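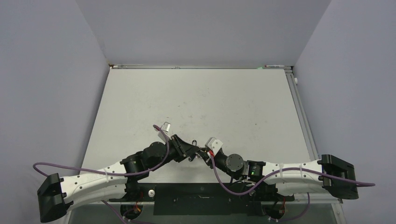
Bench in Room 23, top surface with scuffs toward the middle and upper right

Bench surface and enclosure cleaning – Room 23
Shared Facilities Board > Furniture and Surfaces

Ona Vanags (moderator)
The facilities office at Vītola has been asked to settle a cleaning standard for the enclosed benches before the February inspection. The tabletop in Room 23 is light gray and shows smudges and scuffs, as do most of the pale tops in the building. The current schedule calls for a dry wipe at 8 a.m. and a damp wipe at the end of use. Members are asked to state whether this is sufficient, and whether the rail along the far edge should be included. A slim item with a red tip has been left on that rail. Please return loose items to the supply drawer.

benchuser_north
The dry wipe is adequate for dust. It does nothing for scuffs. Our section used Hustard surface cleaner on a similar top for one term and the results were acceptable, provided the cloth was changed between passes.

Larasati Tambunan
I must disagree with the use of Hustard on pale tops. We tested it in the annex and it left a dull patch that was more noticeable than the original mark. Plain water with a small amount of dish soap should be the first step in all cases. The walls should be wiped on the same visit, as they are plain and smooth and take very little time.

dkr_stores
For the record, stores holds 40 Ustitz cloths and one opened bottle of Hustard. No further bottles will be ordered until this thread is resolved.

benchuser_north
The annex top is an older finish. I do not believe the comparison is a fair one.

Ona Vanags (moderator)
Noted. 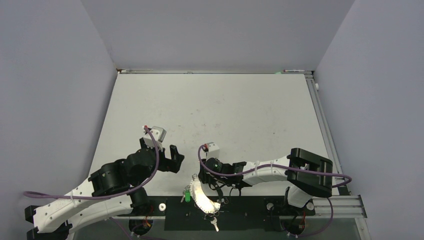
Same bench, with a brownish smudge in the upper middle and a faint reddish scuff nearer the center

Larasati Tambunan
Thank you. The brownish smudge and the reddish scuff should be treated separately. I would try soap and water on both and record the result before anything stronger is approved. There is also a small dark spot on the right half, which I would leave until last.

quiet_hours
May I ask that the rail be addressed as well? There is a small light green scrap next to the stick on the far rail. Scraps of this kind are missed when the cloth is only drawn across the tabletop. A soft brush is better suited to the slotted rail on the right side.

dkr_stores
A brush can be issued. The Jultitano brush is 20 mm wide. Please sign for it at the counter.

benchuser_north
I have no objection to soap and water first. I do object to removing Hustard from the list altogether on the strength of one test.

Ona Vanags (moderator)
The interim instruction is as follows. Soap and water on the tabletop and walls, brush on the rails, and no Hustard in Room 23 until a trial has been carried out on a spare panel – Larasati Tambunan and benchuser_north to agree on the method between them. The result should be posted in this thread.

Larasati Tambunan
Agreed. I have a spare panel and can be available at 4 p.m.

benchuser_north
4 p.m. is acceptable. I will bring the cloths.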